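Features / Business / The small studio and the long tail

The small studio and the long tail

How a team of 19 people in Norkent lives from one old puzzle game, and why other studios have started to ask them for advice

When people speak about success in video games, they usually speak about the first week. A game comes out, it climbs the charts, and after a few days everybody decides if it was a hit or a failure. For the studio Driltar, the first week of its puzzle game Tiltside was quiet. It sold 800 copies. The team had hoped for much more, and two of the founders had already updated their resumes.

Today Tiltside pays almost all the salaries in the company. It did not have one big moment. The sales rose slowly, month after month, and the studio kept adding small things: a new set of levels, a better menu, a mode for players who cannot see red and green well. Each update brought back some of the old players, and the old players brought their friends.

I visited Driltar in October to understand how this works in practice. The office is above a bakery, and in the morning the whole staircase smells of bread. The studio divides its year into two halves. In the first half, most of the team works on the old game. In the second half, most of the team works on something new, which has the working title Ren. The change happens in one week, and people move their desks.

This way of working has its problems. The programmers told me that the code of Tiltside is hard to love. Parts of it were written in a hurry before the launch, and each new feature has to be fitted around them. The artists have another complaint. They have drawn so many tilting platforms that they see them in their sleep.

There is also the question of price. The game costs less now than at launch, and in a sale the discount can reach 50 percent. Some people on the team think this teaches players to wait. Others answer that a player who waits is still a player. The discussion comes back before each sale, and I had the impression that both sides enjoy it.

The translations were the biggest surprise for me. Tiltside has very little text, but the studio paid for 39 languages in the end. It was expensive for such a small company. In several countries the game was almost unknown before the local version came out, and now these countries bring a good part of the income.
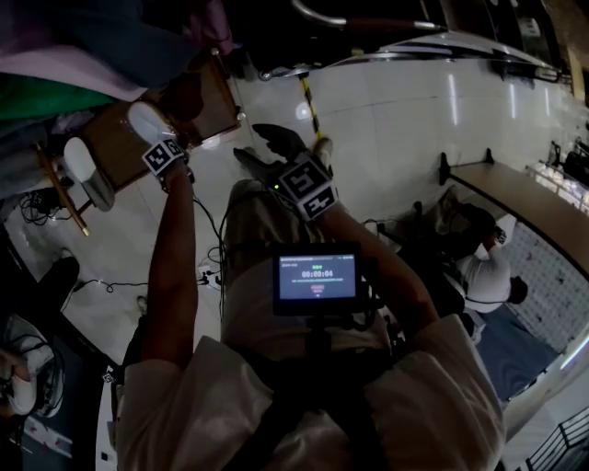 NORKENT, 4 Nov 2023

What can other studios learn from this? The people at Driltar are careful with advice. They had low rent, a patient bank and a game which does not get old quickly, because it never looked very modern. A studio that makes large story games could not copy the plan so easily. A story is usually finished once, and then the player goes away.

Still, the letters keep coming, mostly from teams of three or four people whose first game sold badly. Driltar answers them on Friday afternoons. The usual reply is short: look at who is still playing, and ask them what they miss.

Ren should be ready next year, if the desks are moved on time. The studio does not want to show it yet. I was allowed to play one level, which I did not finish, and I was asked to say only that it contains no tilting platforms.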